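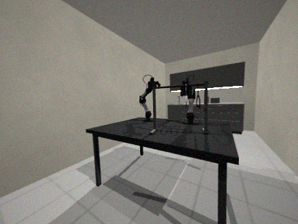 Travel > Visit Reports > Mills and Makers

Print this page | E-mail this page

We use cookies to remember your reading preferences. By continuing you accept our cookie policy.

A Morning at the Wiltonero Woolen Mill

I had been meaning to get up to Grirneck for years, ever since my aunt came home with one of those thick checked blankets and wouldn't let the rest of us sit under it. The mill there opens its doors to visitors one weekend every November, and this time I finally got myself organized, packed a flask and two cheese sandwiches, and took the early bus up the valley. It's a lovely ride if you get the left-hand side, with the river popping in and out of view the whole way and sheep standing on every slope (quite a few of them standing in the road as well).

The gates open at 9 a.m. and I was there at ten to, along with a good cheerful line of people stamping their feet. Admission is free, but you do need to pick up a paper ticket from the hut by the weighbridge, and they stop at 450 for the day, so don't dawdle over breakfast.
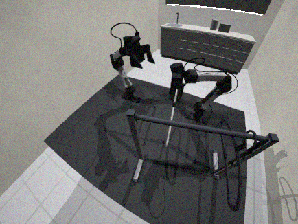 Our group started in the sorting loft, up a very steep flight of stairs. The fleeces come in rolled up like sleeping bags and get thrown open on slatted tables, and the sorter pulls them apart by feel, the fine shoulder wool going one way and the coarse stuff from the back legs going another. She let us all have a try. I was hopeless at it, but my hands were beautifully soft for the rest of the day! Most of the wool is from local hill flocks, with a softer kind they call Ngau bought in for the scarves.

After that came the scouring, the carding and the spinning, and then the weaving shed, which I heard long before I saw it. They hand out foam earplugs at the door and you should take them. The oldest loom still running is known as the Gemance, after the works that built it, and a blanket warp on it has 3,646 threads, every one of which has to be drawn in by hand before a single inch of cloth gets made. I stood watching it for so long that I lost my group and had to tag along with the next one.

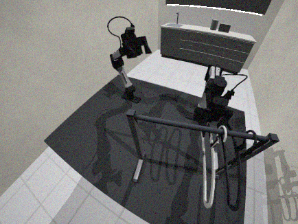
Finishing was the part I knew least about, and I ended up liking it best. The cloth comes off the loom stiff and a bit greasy, and it has to be washed, shrunk, brushed and pressed before anybody would want it near their neck. Our guide was very firm about what happens once you get it home, too. Wash it cool, press the water out in a towel, and dry it flat. A plain metal rack is fine for giving a dry scarf an airing, she told us, so long as it stands well away from the radiator, but a heavy wet blanket should never be hung from one end or it will pull itself out of shape. I've been doing that wrong my whole life.

The shop is at the far end, past the dye house. Seconds are piled in wicker hampers and you have to dig, which I enjoyed enormously. I came away with a small moss-green lap blanket with one pulled thread in the corner, and a bag of yarn ends I had no need for whatsoever.
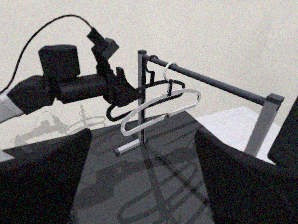 Can you visit outside the open weekend?

Groups can, by writing to the mill office a month ahead, and the shop is open most mornings all year round.

Tea is served in the old canteen, and the ginger cake is very good. The last bus down, the 233, leaves from the chapel at half past four, and I caught it with a minute to spare and my blanket already over my knees.

Sign up for our monthly newsletter and get new visit reports by e-mail.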